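Keep the old office towers

17 comments
40 shares

My neighbour put a desktop computer out on the nature strip in May, with a monitor and a bag of cables beside it. It sat there for two nights before I carried it in. There was nothing much wrong with it. The hard drive was tired and the inside had a layer of grey fluff, and whoever owned it had decided it was slow and bought a laptop.

I think we throw these machines out too early, and I think the plain ones, the office towers that nobody would pick for their looks, are the ones most worth keeping. I want to make that case without getting sentimental about it. They aren't beautiful and they won't be collector's pieces. They are simply easy to fix, and that has become an unusual quality in something with a plug.

Take the laptop that replaced my neighbour's tower. I don't know the model, but I know mine. The memory is soldered to the board. The battery is glued. When the storage fails I will be quoted a price that makes a new one look sensible, and I'll probably buy the new one, grumbling. The manufacturer gets a thinner product and I get a thing with a lifespan set by its weakest part.

An office tower was designed for a different customer. It was bought by the pallet, by a council or an insurance company, and the person who mattered was the technician who had to look after all of them. That technician wanted the side off quickly and the drive out without a hunt for the right screwdriver. So that is how they were built.

Aksel Bech ran the computers at the school where I used to teach. At one point he had 671 of them across two campuses and one assistant. He kept a shelf of dead towers in the store room and treated it as a pantry. If a power supply went in the library, he walked to the shelf, took one from the same model, and the library was running again before lunch. He had labelled the shelf Park, as in parked cars, and the shelf under it Never, which was for things he had given up on. The second shelf had very little on it.

I asked him once why he didn't just use the warranty. He said the warranty meant a phone call, a form and a wait, and the shelf meant a walk down the corridor. When the school moved to laptops his job became posting things away and waiting for them to come back. He left the next year. I don't say the laptops drove him out, but he didn't enjoy the posting.

There are fair arguments against me. The first is power. An old tower with a monitor draws more than a laptop, and if you leave it on all day you will pay for that. My answer is to turn it off. For a few hours of letters and bills in the evening the difference is small, and making a new machine has its own cost, which gets paid in energy somewhere out of sight.

The second is security, and I take that one seriously. An operating system that no longer gets updates shouldn't be on the internet. But the software and the hardware are separate things, and a tower that can't run the latest commercial system will often run a free one quite happily. My neighbour's old machine does. I put more memory in it, replaced the drive with a solid state one, and it now does everything my sister needs, which is email, the bank and a great deal of genealogy.

The third is space, and I have no good answer to it. They are big. If you live in one room you should have the laptop.

What I find hardest to accept is the idea that opening one up is a job for experts. I was 52 before I took the side off a computer. I had assumed there would be something in there that I could ruin by looking at it. There is a reason to be careful, of course. Pull the power cord out first, touch bare metal before you touch a board, and leave the power supply itself sealed, as it can hold a charge. Past that, most of it is a matter of looking for the clip. 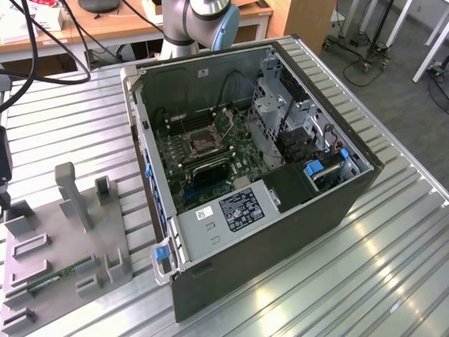

The colours help more than you'd expect. On a lot of office machines the parts you are meant to handle are blue and the rest is metal or black, so a beginner has something to follow. I have watched Halldóra Vestergaard teach a room of retirees on that basis alone. She runs the repair evenings at Jokurell, the old shopfront on our main street, and she tells people to find the blue bits before they touch anything else. By the end of the evening they are swapping memory and telling each other how to do it.

Jokurell charges a gold coin and whatever the part costs. A drive for an old tower was under 40 dollars the last time I bought one there. Prekeck, the big electronics shop out by the highway, will take the same tower off your hands for nothing and offer you something in its place for 800. I have no quarrel with Prekeck taking them. At least they don't go in the hole at the tip. But recycling means shredding, and a working power supply is worth more whole than it is as a handful of metal.

I would like councils to do one small thing. At the transfer station where I live there is a cage for e-waste, and once something goes in the cage you aren't allowed to take it out. I understand the liability worry. Still, there could be a second cage, for machines that someone thinks might go again, and a repair group could be given the key to it on a regular morning. The council already does this with bicycles.

As for households, my advice is to ask before you put the tower on the nature strip. Ask the nearest repair group, or the teenager two doors down, or me. Take your own drive out first if you are worried about what's on it, and tape a note to the case saying what was wrong when you stopped using it. "Slow" is a perfectly good note. "Won't turn on" is also fine, and sometimes turns out to be the cord.

17 comments
Share this article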